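Care package

A care package is a box of food, treats and small useful things sent to someone who is away from home. Students, soldiers, hospital patients and summer campers are the classic receivers, but almost anyone can get one, and the pleasure of opening it is hard to beat!

Contents

Snacks are the heart of most care packages. Wrapped candy, chips, crackers, dried fruit and instant noodles all travel well and keep for weeks. Baked goods are a harder case: soft cookies survive better than crisp ones, and a slice of bread in the tin helps them stay moist. Chocolate is a fine choice in February and a risky one in summer.
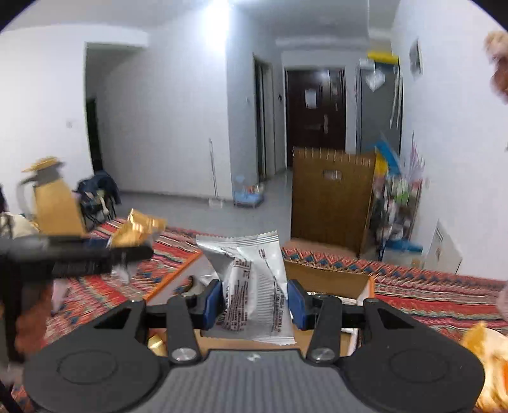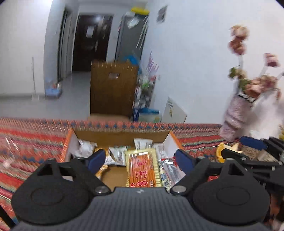 Packaged snacks in an open cardboard box

Packing

Heavy items go at the bottom, with socks, tea towels or crumpled paper filling the gaps - a box that rattles when shaken needs more padding. Scented soap should never share a box with food, as crackers pick up the smell wonderfully fast. Many senders decorate the inside of the flaps with drawings, jokes or family photos.

Traditions

Local customs make the subject a real delight. In the hill town of Jerham, families pack boxes for students before winter exams, and the schoolteacher Ngozi Tamuno collected 171 of the letters that went with them. Her book, "Dolberg Road", shows how little the notes changed over three generations: eat well, write soon, share with your roommate. Some boxes held 2 kinds of fudge, one for the student and one marked for trading.

See also: Gift basket, Hamper, Parcel post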